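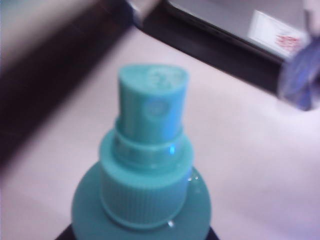 릴렐(Lillel) 공방 프라모델 중급반 강의 노트
5강. 습식 데칼, 겁내지 않고 붙이기

지난 시간에 기본색 도장까지 끝내셨죠? 아직 덜 끝난 분도 오늘 내용은 그냥 같이 들으세요. 나중에 집에서 데칼 붙이다가 막히면 이 노트를 펴 보시라고 일부러 길게 썼습니다. 제가 말로 할 때는 자꾸 옆길로 새서, 수업에서 빠뜨린 얘기도 여기에는 다 넣어 두려고요.

교재 키트는 계속 Teixeira의 1/48 단발 프로펠러기를 씁니다. 동봉된 데칼 시트가 한 장인데 자잘한 주의 표시(스텐실)가 꽤 많아서 처음 보면 한숨부터 나와요. 저도 그랬습니다. 그래도 큰 마킹 몇 개 붙이고 나면 손이 알아서 움직이니까 미리 걱정하지 마세요!

1. 데칼이 어떻게 생겨 먹은 물건인지

습식 데칼은 종이 위에 수용성 풀이 있고, 그 위에 얇은 투명 필름이 있고, 필름에 무늬가 인쇄되어 있습니다. 물에 담그면 풀이 녹으면서 필름이 종이에서 미끄러져 나오는 거예요. 우리가 모형에 올리는 건 이 필름입니다. 스티커하고 제일 다른 점이 두께인데, 잘 붙인 데칼은 클리어까지 올리고 나면 도색한 것처럼 보입니다.

무늬 바깥쪽에 남는 투명한 부분을 보통 여백 필름이라고 부릅니다. 이 여백이 넓은 시트가 있고 좁은 시트가 있어요. 교재 키트 시트는 무늬마다 여백이 따로따로 인쇄되어 있어서 대충 잘라도 됩니다. 그런데 시트 전체에 필름이 한 장으로 깔린 제품도 있거든요(자작 데칼 용지가 다 그렇습니다). 그런 건 무늬에 바짝 붙여 잘라야 하고, 안 그러면 네모난 투명판이 통째로 따라옵니다.

구분하는 법은 간단해요. 시트를 형광등 밑에서 비스듬히 기울여 보세요. 무늬 둘레로 반짝이는 테두리가 따로 보이면 분리 인쇄고, 시트 전체가 고르게 반짝이면 통필름입니다.

2. 실버링 얘기

오늘 제일 중요한 대목입니다. 데칼 붙이고 나서 투명한 부분이 허옇게, 은색으로 뜨는 걸 실버링이라고 해요. 필름과 도장면 사이에 공기가 갇혀서 빛이 난반사되는 현상입니다. 어두운 색 위에서 특히 잘 보이고, 밝은 회색 위에서는 티가 덜 나다가 무광 마감을 올리고 나서야 발견되기도 합니다. 그때의 기분은 말로 다 못 합니다.

무광 도장면은 맨눈으로는 매끈해 보여도 표면이 오돌토돌합니다. 그 골짜기마다 공기가 남아요. 그래서 데칼 전에 유광 클리어를 올려 표면을 평평하게 메꿔 주는 겁니다. 귀찮다고 건너뛰는 분이 매 기수 꼭 계신데요, 제발 이번만은 해 보시고 다음 작품부터 각자 판단하세요.

수업에서는 Cusidex 유광 클리어를 씁니다. 에어브러시로 얇게 두 번, 사이에 손대지 말고 말리고, 마지막에 살짝 젖은 느낌이 날 정도로 한 번 더. 한꺼번에 두껍게 올리면 패널라인이 메워져서 먹선 넣을 때 고생합니다. 거울처럼 번쩍거릴 필요까지는 없어요. 손톱 끝으로 아주 살살 쓸었을 때 사각사각 소리가 안 나면 충분합니다.

클리어를 올린 날에는 데칼을 붙이지 않습니다. 하룻밤은 재우세요. 냄새가 남아 있으면 하루 더 재우고요. 급하게 붙이면 연화제가 덜 마른 클리어를 건드려서 표면이 쭈글쭈글해집니다.

3. 꺼내 놓을 것

미지근한 물 담은 낮은 접시
핀셋 (끝이 뾰족한 것보다 납작하고 안쪽이 매끈한 것)
새 칼날 끼운 아트나이프
부드러운 평붓 하나, 가는 둥근붓 하나
면봉 (모형용으로 나온 단단한 것이면 더 좋습니다)
키친타월
마크 세터와 마크 소프터, 수업에서는 Nundix 제품
마스킹 테이프 약간

붓은 도색용하고 꼭 따로 두세요. 에나멜 시너가 조금이라도 남은 붓으로 데칼을 만지면 인쇄면이 번집니다. 저는 데칼용 붓 손잡이에 노란 테이프를 감아 놨어요. 그래도 가끔 헷갈립니다.

4. 세터와 소프터, 뭐가 다른가

이름이 비슷해서 매번 질문이 나오는 부분이에요.

세터는 붙일 자리에 먼저 바르는 액입니다. 풀기가 조금 들어 있어서 접착을 도와주고 필름을 살짝만 부드럽게 해 줍니다. 순한 편이라 넉넉하게 발라도 큰 사고가 안 납니다.

소프터는 붙인 뒤에 위에 바르는 액이고, 필름을 흐물흐물하게 녹이다시피 해서 굴곡과 패널라인에 달라붙게 만듭니다. 센 약이에요. 바르고 조금 지나면 데칼이 우글우글 주름이 잡히는데, 이때 놀라서 손으로 누르는 순간 찢어집니다. 가만히 두세요. 마르면서 대부분 저절로 펴집니다. 화장실을 다녀오시든지 물을 한 잔 드시든지, 아무튼 자리를 뜨는 게 제일 안전합니다.

제조사마다 필름이 달라서 궁합이 있습니다. Nundix 소프터가 Teixeira 데칼에는 잘 듣는데, 집에 있는 오래된 키트 시트에도 똑같이 듣는다는 보장은 없어요. 안 쓸 마킹 하나를 골라 못 쓰는 부품에 먼저 붙여 보고 본 작업에 들어가는 습관을 들이시면 좋겠습니다.

5. 붙이는 순서

설명서 번호대로 붙일 필요는 없습니다. 저는 이렇게 해요.

먼저 왼쪽 주익 윗면의 큰 마킹. 평평하고 넓어서 감을 잡기에 제일 좋습니다. 다음이 오른쪽 주익, 그다음 동체 옆면, 꼬리날개, 마지막으로 자잘한 스텐실입니다. 아랫면은 윗면이 완전히 마른 다음 날 합니다. 욕심내서 하루에 다 하다 보면 꼭 손가락이 아까 붙인 데칼을 밀고 있어요.

한 장 붙이는 과정은 이렇습니다.

하나. 칼로 무늬를 잘라 냅니다. 가위도 되는데, 가위는 자르면서 종이가 휘어 가장자리 필름에 금이 가는 경우가 있어요.

둘. 핀셋으로 집어 물에 담급니다. 잠깐이면 됩니다. 푹 담가 두면 풀이 다 빠져서 접착력이 떨어지고, 작은 건 물속에서 혼자 둥둥 떠다니다가 돌돌 말립니다. 저는 적신 다음 바로 꺼내 키친타월 위에 올려놓고, 종이가 물을 먹으면서 필름이 풀릴 때까지 기다립니다.

셋. 기다리는 동안 붙일 자리에 세터를 바릅니다.

넷. 손가락이나 붓끝으로 필름을 살짝 밀어 봅니다. 미끄러지면 준비가 된 거고, 버티면 더 기다립니다. 억지로 밀면 찢어져요.

다섯. 대지(종이)째로 모형 위에 가져가서, 종이를 빼내듯이 필름만 내려놓습니다. 필름을 핀셋으로 들어 옮기는 게 아닙니다! 여기서 제일 많이들 찢으세요.

여섯. 물기가 있을 때 젖은 붓으로 위치를 맞춥니다. 안 움직이면 물을 한 방울 더 흘려 넣으면 됩니다. 멀찍이 떨어져서 한 번, 정면에서 한 번 보고 기울지 않았는지 확인하세요.

일곱. 물기 먹인 면봉을 가운데에서 바깥으로 굴립니다. 문지르지 말고 굴려 주세요. 안쪽의 물과 공기를 밀어내는 동작입니다.

여덟. 조금 마르면 소프터를 얇게. 패널라인이 지나가는 자리, 리벳이 많은 자리 위주로 바릅니다.

익숙해지면 두세 장을 한꺼번에 적셔 놓고 돌려 가며 할 수 있는데, 오늘은 한 장씩만 갑시다.

6. 번호 마킹 맞추기

교재 키트의 동체 번호는 낱자로 나뉘어 있습니다. 우리가 만드는 기체는 꼬리 번호가 1,614이고(쉼표는 실제로 없습니다, 제 노트 습관이에요) 동체 옆에는 큼직하게 13이 들어갑니다. 옵션으로 11번기도 있으니 숫자를 바꾸고 싶은 분은 설명서 뒷면의 배치를 따라가세요. 대신 엔진 덮개 쪽 띠 모양이 다르니까 기본색을 이미 칠한 분은 조금 수정해야 합니다.

낱자를 일렬로 맞추는 요령! 마스킹 테이프를 얇게 잘라 숫자 아랫선이 올 자리 바로 밑에 붙여 두세요. 이게 자 역할을 합니다. 테이프에 필름이 닿게 하지는 말고 머리카락 하나 들어갈 틈을 남겨야 합니다. 닿은 채로 마르면 테이프 뗄 때 같이 뜯겨 올라와요. 제가 해 봐서 압니다.

숫자 1은 폭이 좁아서 같은 간격으로 놓으면 옆이 휑해 보입니다. 자로 잰 간격보다 눈으로 봤을 때 고른 간격을 믿으세요. 첫 글자와 끝 글자를 먼저 놓고 가운데를 채우면 편합니다.

7. 사고가 났을 때

찢어졌다: 조각이 아직 젖어 있으면 거의 다 살릴 수 있습니다. 물을 넉넉히 올리고 붓끝으로 조각을 모아 퍼즐처럼 맞추세요. 틈이 남으면 다 마른 뒤에 비슷한 색을 가는 붓으로 찍어 주면 됩니다.

접혔다: 핀셋으로 펴려고 하지 마세요. 물방울을 크게 올려서 띄우면 스스로 펴지는 경우가 많고, 안 펴지면 붓 두 자루로 양쪽에서 살살 당깁니다.

실버링이 났다: 칼끝으로 허연 부분을 콕콕 찔러 구멍을 내고 소프터를 흘려 넣습니다. 마르면 한 번 더. 서너 번 반복하면 꽤 좋아집니다. 넓은 면적이 통째로 떴다면 마스킹 테이프로 떼어 내고 다시 하는 게 빠른데, 여분 데칼이 있을 때 얘기죠.

물에서 산산조각이 났다: 오래된 시트에서 생깁니다. 인쇄면이 바스러질 것 같으면 담그기 전에 시트 위에 유광 클리어를 한 겹 올려서 필름을 새로 만들어 주세요. 이 경우에는 통필름이 되니까 무늬에 바짝 붙여 잘라야 합니다. 1번 항목에서 했던 얘기랑 이어지는 거예요.

누렇게 변했다: 투명 지퍼백에 넣어 볕이 드는 창문 안쪽에 며칠 붙여 두면 여백이 옅어지기도 합니다. 시트마다 다르고 안 빠지는 것도 있습니다. 저는 작년 10월에 걸어 둔 시트를 깜빡하고 겨울을 넘겼는데, 누런 기는 빠졌지만 빨간색도 같이 빠졌어요. 자주 들여다보세요.

8. 다 붙이고 나서

완전히 마르면 깨끗한 물을 적신 면봉으로 데칼 주변을 닦아 주세요. 풀 자국하고 연화제 자국이 남아 있으면 나중에 갈색 얼룩으로 올라옵니다. 눈에 안 보인다고 그냥 넘어가기 쉬운데, 불빛에 비스듬히 비춰 보면 물 마른 자국처럼 테두리가 보일 거예요.

닦고 말린 다음 유광 클리어를 다시 한 번 얇게 올립니다. 이번에는 데칼 보호용입니다. 다음 시간에 먹선을 넣을 텐데, 보호막 없이 에나멜을 바르면 데칼이 상할 수 있어요. 필름 단차가 신경 쓰이는 분은 클리어를 몇 겹 더 올린 뒤에 고운 사포에 물을 묻혀 가볍게 갈아 내도 됩니다. 저는 비행기에는 단차 작업을 잘 안 해요. 자동차 모형이면 얘기가 달라지고요.

9. 과제와 공지

과제는 주익 윗면과 동체 옆면까지 붙여 오는 겁니다. 스텐실은 할 수 있는 만큼만. 다음 수업은 2024년 4월 5일 금요일이고, 평소와 같은 시간에 시작합니다.

이동 중에 데칼 면이 포장재에 닿지 않게 해 주세요. 뽁뽁이로 바로 싸면 동글동글한 자국이 찍힙니다. 상자 바닥에 기체를 띄워서 고정하고 빈 공간만 채우는 식이 좋습니다.

연습용 데칼 조각이 더 필요한 분은 앞쪽 서랍에서 가져가시면 되고 한 장에 500원입니다. 거스름돈이 늘 부족하니 동전으로 부탁드려요. Cusidex 클리어는 공방에서 덜어 드릴 수 있으니 밀폐되는 유리병을 챙겨 오세요. 먹선용 에나멜은 제가 색별로 준비해 두겠습니다.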